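Slip casting notebook, July 18, 2021
Erkudville body, batch 4: deflocculation, cast rate, first firing

Continues from the batch 3 entry. Batch 3 is written off. It gelled in the bucket overnight and came back only with so much extra deflocculant that the casts stayed soft on the mold side and tore at the spare. I did not try to correct it again. The bucket is in the reclaim corner with the lid taped.

Purpose of this batch

Get a pourable slip from the Erkudville clay with no ball clay substitution, find where the viscosity minimum sits, and stay on the under-deflocculated side of it. Thư Đồng needs a wall of 3 mm on the small jug molds and would like to drain in under 20 minutes so that two pours fit in a morning.

Materials

Dry batch 12 kg, same recipe as batch 3. The clay is from the newer sacks, sieved dry before weighing. Batch 3 used the old sack and went through unsieved, so the two batches are not strictly comparable.
Water 4.74 kg, from the carboy, not the tap. Tap water here is hard and I suspect it was part of the trouble with batch 3. Not proven. A side by side with tap water is on the list.
Deflocculant is Puton liquid, new bottle, opened for this batch. The old bottle had a skin on it.
No soda ash. Kam-wah Yip asked for this in the spring on account of mold wear and I agree with him, at least until we know what the clay does alone.

Mixing

Water and half the Puton in first, mixer on low, clay added in scoops. It took up the first two thirds without complaint. After that the surface stopped turning over and I added Puton in small steps until it moved again. Left running for two hours with a cover on. Blade position matters more than speed: with the blade too high there is a vortex and the slip pulls in air, with the blade near the bottom and off center the surface rolls and stays closed. I marked the shaft with tape at the height that worked.

Slip temperature rose noticeably during mixing. I let it come back to room temperature before measuring anything. Readings taken straight off the mixer run low and should not be compared with readings from the next day. Batch 2 has this mistake all through it.

Sieved wet through 80 mesh. Residue was a few hard lumps and some mica. Rested overnight, stirred by hand, then measured.

Specific gravity

Cylinder empty 296 g. Cylinder with 200 mL of slip 654 g. Slip mass 358 g, specific gravity 1.79. Repeated after restirring, same result to the gram. This agrees with the value calculated from the recipe if I take the dry clay density as 2.6, which means no great amount of water was lost in mixing.

Note for whoever reads the cylinder next: slip clings to the wall above the line and gets weighed with the rest. Pour down the center through the long funnel. If the wall is coated, wash out and start over.

Deflocculation curve

Taken on a separate portion of slip held back before the last Puton additions. Tronia viscometer, medium spindle, reading taken one minute after starting. Puton given as percent of dry clay weight.

0.18 percent: too thick to read, spindle drags
0.22 percent: 2450 mPa s
0.26 percent: 1320
0.30 percent: 810
0.34 percent: 640
0.38 percent: 610
0.42 percent: 660

Minimum is near 0.38. The bottom is flat, so the exact position is not worth chasing. The main batch is set at 0.30, or 36 g in total. At that level there is still some gel after standing, and the cast should be firm enough to trim.

Standing test on the main batch: reading of 810 at one minute after stirring, 1240 after 15 minutes at rest with the spindle left in. That is more thixotropy than the textbook would want for jugs but the slip drained clean in the trial, so I am leaving it. Batch 3 at its final correction showed almost no difference between the two readings, and it was the batch that tore. I would now treat the gap between the readings as more useful than either reading.

Cast rate

Test mold is the plain tumbler, plaster from November, dried to constant weight on the Kinoshita balance. One pour per mold, molds not reused the same day. Thickness by caliper on a cut section at mid height after the cast was leather hard.

8 minutes: 2.0 mm
12 minutes: 2.4 mm
18 minutes: 3.0 mm
25 minutes: 3.4 mm

Thickness squared against time is close to a straight line with a slope of 0.5 mm squared per minute. The 25 minute point falls a little low (3.5 expected). Could be the plaster starting to load up, could be the caliper on a slightly curved section. I am not going to fit anything fancier to four points.

For the jugs: 18 minutes in a dry mold. For a second pour in the same mold without drying, assume longer. I have no data on how much longer. Thư's estimate from the old body was a quarter more time, and that will do as a starting figure.

The foot is thicker than the wall on all four, as expected with that mold. The inside corner shows a shallow ring where the slip drained last. Tilting the mold while draining reduces it but leaves a line down one side. Draining upright over the rack and then tilting for the last half minute gave the least mark.

Release and trimming

The tumblers released between 50 and 70 minutes after draining, the thin one first. The 18 minute cast was firm enough to handle by the rim. Trimmed clean with the straight blade. No tearing at the spare. A faint seam on two pieces that I could feel and not see; it sponged off, but seams on this clay have come back in the firing before, so both pieces are marked underneath with a scratched S.

Pinholes: several on the first pour, none that I could find on the last. The slip had been standing longer by then. Stirring gently and resting the bucket for an hour before pouring is probably enough. Tapping the mold after filling made no difference I could see.

Shrinkage and absorption

Bars cast solid in the bar mold, marked at 100 mm while still plastic.

Dry: 97.2 mm
Fired: 89.4 mm
Total linear shrinkage 10.6 percent

The bars warped slightly, ends up. I measured along the marked face with the bar pressed flat against the plate. Bars dried on a wire shelf warped less than bars dried on a board, and the next set should all go on wire.

Absorption on one fired bar: 48.6 g dry, 49.6 g after boiling and soaking overnight, so 2.1 percent. Too high for an unglazed foot that has to sit on a wooden table with water in the jug. Fine under glaze if the glaze fits. A single bar is a thin basis for either statement.

Firing

Small kiln, top shelf, peak 1191 °C by the thermocouple, 15 minute hold. The thermocouple and the cones disagree as usual, and I have recorded the thermocouple value only so that this firing can be compared with the earlier ones. The cone on the lower shelf was less bent than the one on the top shelf. Fired color is a warm buff, darker where the bar touched the prop. The body rings when tapped. No bloating on a broken edge under the loupe.

There is room to go higher. The absorption says so and the broken edge does not argue against it. I would try another 15 degrees before touching the recipe, and flux only after that. Kam-wah would go to flux first to save the elements. We can fire one set each way on bars.

Molds

The plaster is holding up. No soft patches, no loss of detail on the handle side. The natches on the second jug mold are worn and the halves can shift if strapped unevenly. Strap from the bottom up. If the seam is still proud after that, recut the natches; a new case is too much work for the number of pours left in that mold.

Drying between pours is the bottleneck, more than the cast time. In the drying cupboard a jug mold gets back to its dry weight overnight and not before. Weights are written on the outside in pencil. Please weigh before pouring and do not go by feel, a mold can be cool and dry or warm and wet.

Storage

Main batch is in the lidded tub under the sink with film laid directly on the surface. The label has specific gravity, Puton percent and the two viscometer readings. Anyone adding water or Puton writes it on the label — amount and initials, nothing else. Trimmings from this batch go in their own bucket and stay out of the batch 3 reclaim. 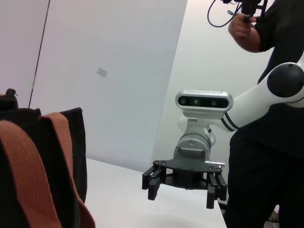
To do before batch 5

Repeat the 0.30 point with tap water, everything else the same.
Four more absorption bars from the same pour, dried on wire.
Bar set at 15 degrees higher, plus Kam-wah's flux set at the present peak.
Second pour timing in a mold used the same morning.
Reread the main batch after a week of standing. If the one minute reading has moved by more than a tenth, find out why before correcting it.
Order 80 mesh, the present sieve has a pulled wire near the rim.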